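Progress report to the Lucero fund, July
Prepared by Myrto Ververidis for Huguette Vachon
Kasteo cell, setup and upkeep

Dear Huguette,

Thank you again for your patience while we got the cell back on its feet. I had hoped to write sooner, but Spyros and I wanted a good long stretch of running behind us first, and we have that now - 1071 cycles since the last service, with the arms holding their calibration nicely the whole way.

Most of the month went into looking after the grippers. The fingers on one arm had worked a little slack at the mounting screws, so small items were slipping as they were lifted. Spyros took the fingers off, cleaned the seats, fitted new screws and wrote up a check that we now do every 500 cycles. He also rerouted a cable that had been rubbing whenever the arm reached low over the table, and I am very glad he caught it when he did.
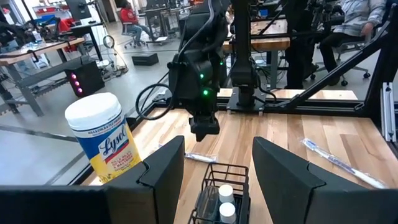 We have kept to bathroom and household goods for the trials, as agreed with you in the spring. Wrapped toothbrushes are still the hardest thing we ask of the arms, partly for the slippery plastic and partly for how flat they lie on the wood. Polyxeni has been trying a slower close on the fingers and is quite cheerful about it, though I would like to see more runs before I promise you anything.

On spending, we are 20 dollars under the parts budget, and the 2000 set aside for a spare wrist joint has not been touched. I would like to hold on to it through the fall if you are comfortable with that.

Next up is the full joint inspection, and then the grease change that Spyros has been asking for. Do come by and see us any time you like!

Warmly,
Myrto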